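Monday, July 14, 2025

Glue day again. The second batch of hide glue from Clurkbridge has arrived, in a bag with no date on it and a label that has been stuck over another label. I decided not to peel it. Weighed out 100 g, covered it with cold water, went to answer the phone, and came back to find it had taken up the lot and was sitting there like a jellyfish. Added more water. The old stuff never drank like that.

For anyone picking this up after me: we are trying to find out why the veneer on the Doležal cabinet keeps lifting along the front edge. It was laid last November, looked perfect, was admired by everyone including the client, and started to bubble as soon as the heating went on. I have now relaid it twice. I am told that the third time is when you learn something.

Theories so far:

Glue too thin. Possible. I like a thin glue as it gives me longer to swear at the veneer.

Ground too cold. Also possible. The workshop in winter is a fine place to store fish.

Old finish left in the grain. My favourite, as it would be the fault of whoever had the cabinet before us.

Made up test pieces on offcuts of the same pine, 14 of them, half warmed on the radiator shelf first and half left as they were. Same veneer, same hammer, same bad temper. Wrote the glue mix on the back of each in pencil. Then laid two of them pencil side down in wet glue, so those two are now a mystery and have been promoted to coasters. 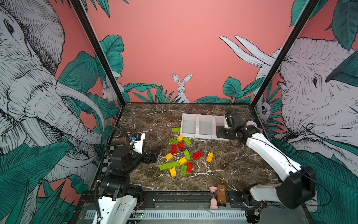 The warmed pieces went down much more sweetly. The glue stayed open long enough to push the surplus out to the edge, and when I tapped them over with a fingernail an hour later there was only one hollow spot, near a knot. The cold ones were a different story. Three sounded like a biscuit tin. I had been blaming the glue for six months and it may well be the radiator shelf that deserves the apology.

The Sillar pot is running hot again. Dial says one thing, thermometer says another, and the smell in the room sides with the thermometer. I've marked the dial in red where it ought to sit. Please don't rub this off, whatever it looks like.

Priced a replacement while the kettle was on. Bolis want 980 for the small one and 1,929 for the one with the lid that closes properly, so we are paying nearly double for a lid. I have put a saucepan lid on ours. It fits if you don't breathe on it.

Also tried a pinch of urea in the last pot to slow the set. It did slow it – so well that the piece was still sliding about after lunch and I had to clamp it between two cauls like an ordinary person. Half as much next time, and only in the cold months.

To do:
Cut the test pieces through on the bandsaw once they've had a few days, and look at the glue line properly.
Ring Clurkbridge and ask what is under the label.
Scrape one corner of the cabinet back to bare wood and try a drop of meths on it, to see if the old finish theory has legs.
Find the other veneer hammer. It was on the hook on Friday.

Later: one of the cold pieces has let go all by itself on the shelf, with a noise I heard from the yard. Pencilled it in as a fail.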